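Repainting a small room, how light is too light?

sanziana_m
Trying to settle on a color for the spare room at our place in Pleltcombe. It's small, gets sun for an hour in the morning and that's it. I've got a sample of Flismont in a very pale gray with some lavender in it, and my husband says it'll just look like dirty white. Anyone lived with a color like that?

BarisY
I'm with your husband, sorry. We did our hallway in something close and by 4 pm in February it looked like a dentist's waiting room. Go warmer. Pelkonen does a nice oatmeal.

anneliese_d
Totally disagree with Baris! Pale lavender gray is lovely if the bulbs are right. What are you running in there? Swap the cool ones for warm before you blame the paint. I had the same fight over a closet-sized office and two coats later everybody shut up – well, almost everybody.

BarisY
You shouldn't have to buy new bulbs to like your walls.

emanuelvlad
Do the big sample thing. Paint a piece of poster board, tape it in the corner and look at it for 6 days. Corners go darker than you think, and that's where a pale gray either works or goes muddy. Also don't get the Nasico roller kit, mine shed fuzz all over the first coat.

sanziana_m
Poster board is going up tonight. Bulbs are cool white, so Anneliese may be onto something. Ceiling stays white whatever happens.

anneliese_d
look at the corners:

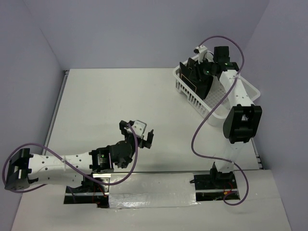 Pale lavender gray on the back wall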